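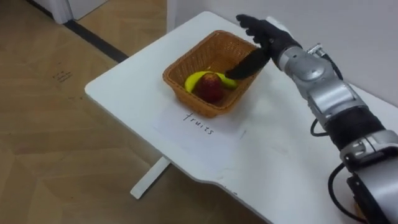 Samina Ghauri mentioned in the thread on pantry shelves that a basket beats a bowl for fruit every time, and I'd love to hear from people who have tried both, so I'm starting a page for it.

Fruit basket on a white table: how do you keep it fresh and keep people using it?

Posted by Ulent_kitchen, 01/06/2022

Hi all! We finally cleared off the long white table by the wall and I'm turning it into a help-yourself snack spot for the family and whoever drops in. There's a brown wicker basket with a braided rim, and a handwritten "fruits" label on plain white paper lying in front of it. I love how it looks. It's such a cheerful thing to walk past!

Now for my problems. The bananas go spotty way faster than I'd like, and the apples seem to go soft if they sit at the bottom for long. I also can't decide on a liner. My sister says cloth, my neighbor says nothing at all, and I once read something about using newspaper (ink on the apples? no thanks). And does anyone have a trick for the label? Every time the back door opens the paper slides off and ends up under the table.

The room gets sun until lunch, if that matters. We go through maybe a bunch of bananas and a bag of apples in a week, more when my nephews are here. I don't want to put it all in the fridge, they never open the drawer.

2 answers

Maritz Lane
Oh, I'm so glad you're doing this! We've had a basket out for years and it really did change how much fruit gets eaten in our house. My kids used to walk right past the fridge drawer, and now they grab something on the way out the door without me saying a word.

Bananas first. They give off a gas called ethylene as they ripen, and it speeds up whatever is sitting next to them. Apples give off plenty of it too, so a banana tucked up against an apple is going to brown quicker than one on its own. You have a few choices. You can hang the bananas on a hook and leave the basket for everything else. You can buy them greener (I go for the ones with a bit of green still at both ends) and only put out what you'll eat in the next couple of days. Or you can do what I do most weeks, which is keep them all together because it looks so pretty, and turn the spotty ones into banana bread. I have a loaf recipe that takes three really brown ones and I'd honestly be sad if we ran out of them!

Peaches and plums are lovely in a basket once they're ripe, but don't stack them. They bruise from their own weight. One layer, stem side down. If a peach is already soft and smells sweet, eat it that day or move it to the fridge.

Don't fill the thing to the top. A few pieces at a time gets eaten, a mountain gets ignored until the bottom turns. I keep the backup bag in the garage, where it stays cool from November on, and top up every 2 days or so. In summer the backup goes in the fridge, apples especially. They hold up so much better in there.

And get it out of that morning sun. You don't need to move the table, just slide the basket down to whichever end is shaded longest.

For the liner I'm with your sister. A thin cotton dish towel, folded once. It stops the weave from leaving little dents in soft fruit and it goes right in the wash. Take it out if you ever find it damp and let the basket air out before you put it back. When the basket itself gets dusty I use a dry paintbrush to get down between the strands, then a barely damp cloth, then leave it upside down by a window for the afternoon. Please don't soak it!

ghumman283
no liner here, never had a problem. wash the fruit right before you eat it and not before it goes in the basket, wet fruit gets moldy fast, berries worst of all but those shouldn't be in a basket anyway

for the label use a little removable putty on the back corners, or fold a piece of card in half so it stands up like a tent. Card is better imo, you can read it from across the room. Write it big with a fat marker, thin pen disappears on white

if you get fruit flies: small glass, splash of cider vinegar, one drop of dish soap, leave it next to the basket overnight. works great

Comments on this page

Ulent_kitchen
Thank you both, this is wonderful! Bananas are going on a hook this weekend, and I'm folding a card for the label tonight. Maritz, would you post the banana bread? I have a feeling I'll be needing it.

Maritz Lane
Gladly! It's in the baking section now, under quick breads. Bake it for the full time even if the top looks done early, mine always needs the extra 20 minutes under foil.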